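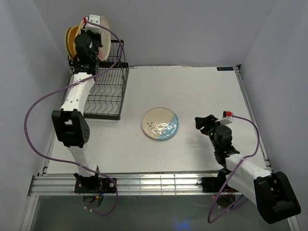
March 2, 2020

Price-setting game, second pilot at Keveck. 4 sessions, same instructions as the July pilot except the tax is now charged to the seller. Textbook answer is that it shouldn't matter who hands over the money. Want to see how long it takes the trading prices to get there.

1111 trades logged in total. Paltura export dropped the round numbers again, so I rebuilt them from the time stamps. Wan's script does this fine if you sort by session first. If you don't, it runs and gives you garbage.

Buyers were slow to move. Early rounds look like the tax isn't there at all – sellers eat it. By the late rounds prices are closer to the prediction but still low. Same gap as in July, other direction.

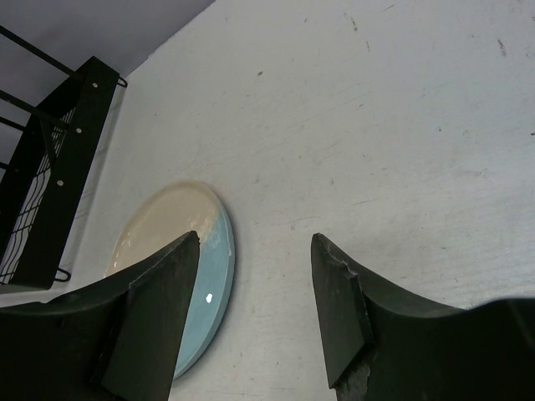 Page last changed: March, after rerun of session 3

Session 3 redone without the practice rounds. Slope hardly moves. Leaving the old figure in the Rarenum folder until the table is updated.

To do:
check whether the starting budget of 400 is binding for anyone
try 100 as the tax instead, see if people notice it sooner
reword the payoff screen, "net" was read two ways

Standard errors clustered by session are not worth much with this few sessions. Use the permutation test.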